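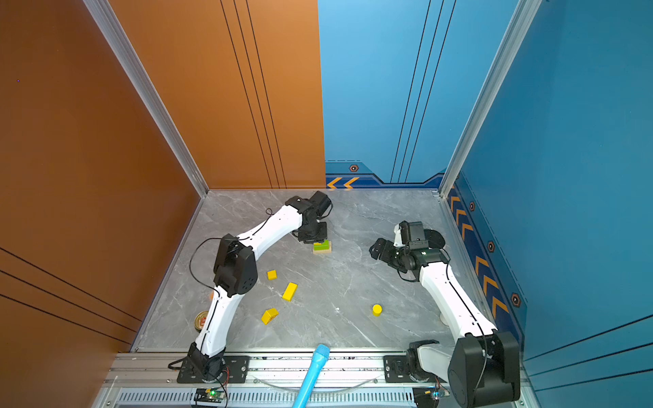

Two robot arms mounted on a silver rail, with blue walls behind and to the right.

PRESS RELEASE
For immediate release, 7th May

Rustberg Archive opens catalogue of 3000 reports of unexplained lights

The Rustberg Archive has opened its catalogue of unexplained light reports to the public. It contains 3000 entries, the earliest dated 1616, and covers the Bollmont valley and the high ground to the north of it. Access is free and no account is needed.

Each entry records the date and time of the sighting, the position of the witness, the direction of view, the estimated height above the horizon, the duration and the colour. Weather is given where a record survives. Original wording is kept in full next to the coded fields, so that readers can check how a statement was interpreted. Witness names have been removed from all entries made within living memory.

The catalogue runs on Womix, a search system written for the archive. Reports can be filtered by any coded field and exported as a plain table. A second view places the sightings on a map of the valley, with a line showing the direction in which the witness was looking. Where two or more witnesses reported a light on the same night, the crossing point of the lines is marked along with its margin of error.

Every report was compared with the positions of the bright planets, the Moon and the main meteor showers. Later reports were also compared with flight paths, road alignments and the known positions of masts. A report is marked as resolved when one of these sources matches the direction, time and duration given by the witness. After this process 290 reports remain in the unresolved group. The archive uses the word "unresolved" to mean that no match was found in the sources consulted. It makes no claim about visitors, spirits or other beings, although many witnesses did, and their statements appear as written.

Within the unresolved group, 72 reports share a set of features known locally as the Akanda pattern: a single amber light, low in the sky, that holds its position for several minutes and then goes out without moving. Most of these come from the eastern side of the valley. The cause is not known. Vehicle headlamps seen through layers of cold air have been proposed for the later cases, but this does not cover the reports that predate motor traffic – the handwritten ones in particular.

Some limits apply. Older dates may be out by several days owing to calendar changes and copying errors. Heights given by witnesses are often too large for objects near the horizon, and no correction has been applied. Gaps in the record reflect lost papers as well as quiet years.

New reports may be submitted through the catalogue's online form. Photographs should be sent as original files with the camera clock setting stated. Submissions received before the end of September will be coded for the next update.

Notes to editors

Extracts from the catalogue may be reproduced with the credit "Rustberg Archive". Entry numbers should be quoted in full. Requests for the coding manual should be made in writing to the archive's press desk.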